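A small shop in Wamgate that still builds PCs by hand
9 September 2022

I'd been meaning to get over to Somogyi for ages (my own desktop has been wheezing since January), so when the owner said I could come and pester him for an afternoon I was on the bus before he could change his mind. It's a narrow place in Wamgate, with a counter at the front and a workbench at the back, and he made me a very strong tea.

First thing I wanted to know was what people are asking for. "Quiet," he said, straight off. "They come in talking about frame rates, and ten minutes later they're telling me the old one sounds like a hairdryer." His answer to that is usually a Fivari case, the one with the thick side panels, and two slow fans at the front. He isn't keen on glass. "Looks lovely in the shop, then you get it home and you're dusting it every week."

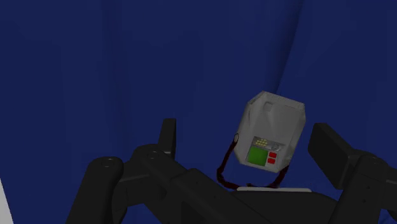 We got on to graphics cards, and of course I asked about prices. He pulled a face. "I had a lad in with 2000 pounds to spend and he wanted most of it on the card. I talked him down. He's got a 768 line telly!" The lad went home with a mid-range Akell card, a decent monitor and change in his pocket. I did ask whether that's bad for business and he laughed at me. "He's sent me three of his mates."

He's been at this for 13 years, and he reckons the power supply is still where people try to save money and shouldn't. I confessed mine cost less than a takeaway. There was a bit of a silence.

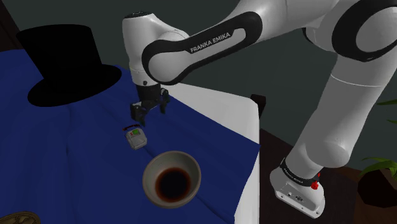 So what should I buy?

I'd brought a list, all printed out, and he went down it with a biro. The memory stayed. The cooler went, as it wouldn't have cleared the side panel (I hadn't measured, I never measure). He swapped my big hard drive for a smaller solid state one and told me to keep the old disk for photos. "You've got 51 quid of coloured lights on here," he said. "Do you want coloured lights?" I did, a bit, but I let him cross them off.

The build takes him a day, then he leaves it running overnight with something heavy on it before he'll let it out of the door. Mine's booked in for the end of the month, and I've kept one strip of lights. Purple.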